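Promitz picking cell: progress report to Vanditia
Prepared by Yavuz Bilgin
10 May 2022

Summary

We are behind on the number of recorded examples and ahead on knowing why the early ones were poor. I would not read the totals below as a sign that the system can pack a medical kit. It can't yet, and I have doubts about the autumn target which I set out at the end.

Where we are

The plan agreed with Vanditia asked for 20 hours of usable recordings by this point. We have 16. More than that was recorded, but Tarık Kahraman and I threw out everything made before the change of grip settings in March, as well as a batch in which the operators had plainly been told to hurry. Wosen, who supply the operators, were unhappy about the second decision. They are paid by the session and will not lose by it, but their own monthly figures look worse than they would like.

We now have 49 distinct tasks written down, each with a starting layout and a stated end point. Polat drafted the original list. A fair number of their tasks were the same task with the bins swapped over, and I have not counted those as separate, whatever their last newsletter says.

Quality of the examples

The hard items are the light, flat ones. Sterile pouches slide, fold and turn in the fingers, and an operator who can see the problem coming will make a small correction without noticing they have done it. Those corrections are what we want the model to learn. They are also the first thing to go when a session runs long, so sessions are now shorter, with a break after each change of layout.

Masks remain a nuisance. The ear loops catch on one another and the gripper lifts two when the task says one. We had been marking these attempts as successes if the right number ended up in the right place. That was wrong, and Tarık has gone back through the labels. The success rate fell as a result, and I would ask that the figures in the February report no longer be quoted.

The bench layout has been left alone since the last visit: three blue bins along the near side, flat cardboard over most of the platform, one arm doing the picking. Keeping it fixed makes the recordings easy to compare.
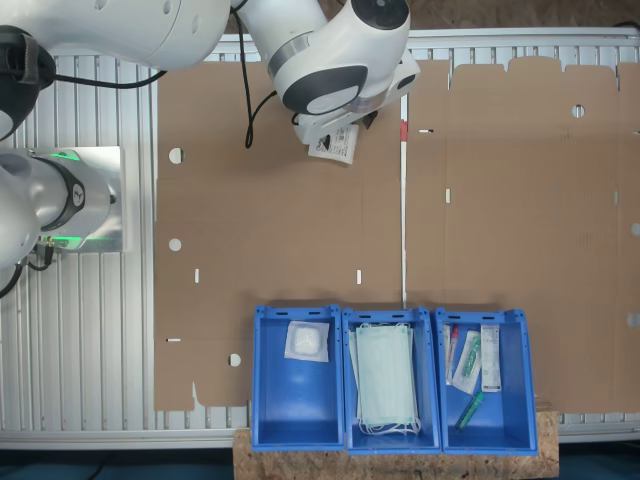
It also means we have very little idea what happens when a bin is moved a hand's width to the left. A short trial with the bins shifted gave results I would call discouraging, although it was too small to prove much either way. The supplier of the training software maintains that more data will cure this. I have asked them how much more and have not had an answer.

Money and equipment

Spending is within budget, mainly through the late start. We have bought 2 spare sets of gripper fingers. Consumables cost less than forecast, as most packets can be used many times before the wrappers become too creased to be fair examples.

Next period

We will move the bins between sessions, starting with small shifts, and keep back a set of layouts that the model never sees in training. Tarık will run the tests on those and report the results whether or not they flatter us. Until they are in, I can't recommend the planned demonstration to hospital buyers, and I would ask Vanditia to hold off sending invitations.

The revised task list and the corrected labels are in the shared folder. Please let me know if the finance team needs the Wosen invoices broken down by session.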